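**Stotevley packing works** is a contract packing site that makes up mixed boxes of snacks for shops, offices and mail-order sellers. It is run by Halliday, a packing firm, and employs 57 people. The site is mainly known for its gradual move from hand packing to robot picking, which began on one line and now covers three.

## Background

Mixed boxes are hard to automate. A single order may call for a soft bag, a rigid box of biscuits and a handful of wrapped sweets, and the contents change with the season. Until the first robot cell was fitted, all picking at Stotevley was done by hand. Packers stood at benches and filled boxes from a printed list, with December the busiest month.

## The Naton cells

The cells were supplied by Naton, an equipment maker based in Furkden. Each has one arm with a two-fingered gripper, padded on the inner faces. Rigid packs are lifted from the sides. Crumpled bags are more difficult, as the fingers can close on loose film and miss the contents, and early settings left a number of bags split at the seam.

Grasps are taught by demonstration. A member of staff picks up goods with a hand-held gripper that carries a camera, and the recordings are used to train the arm. The goods are laid out in no fixed order, often overlapping, and on ordinary furniture as well as on the packing benches. New products are recorded before they are added to the list.

## Effect on staff

No jobs were cut when the cells were brought in, though posts left empty by retirement on the packing benches were not filled. Twelve packers were retrained as cell operators. They clear jams, restock trays and decide when a line should go back to hand packing. The post carries a higher hourly rate and a longer shift, which starts at 6 am.

Opinion among the staff has been mixed. Operators report less strain in the wrists and shoulders, but more time spent standing still and watching. Those who remained on the benches now handle mostly the awkward goods – soft bags, glass bottles and anything with a torn wrapper – and have said that the work is slower and more tiring than before. A rota was later agreed under which operators and bench packers change places every three weeks.

Recording work is shared out separately. It was at first given to whoever was free, but is now a paid duty with its own training.
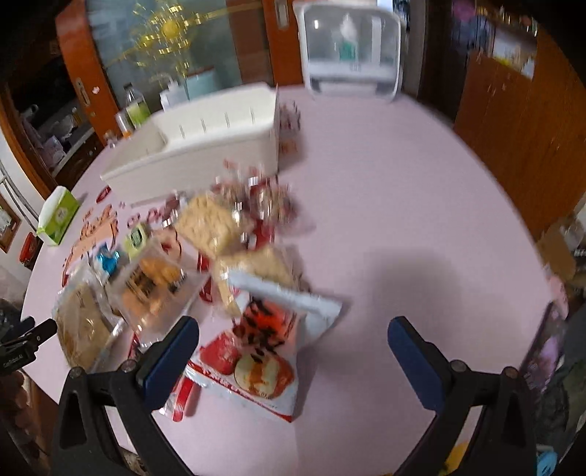 Snack packs on a round pink table, seen from a hand-held gripper, with a red-and-white bag between the fingers.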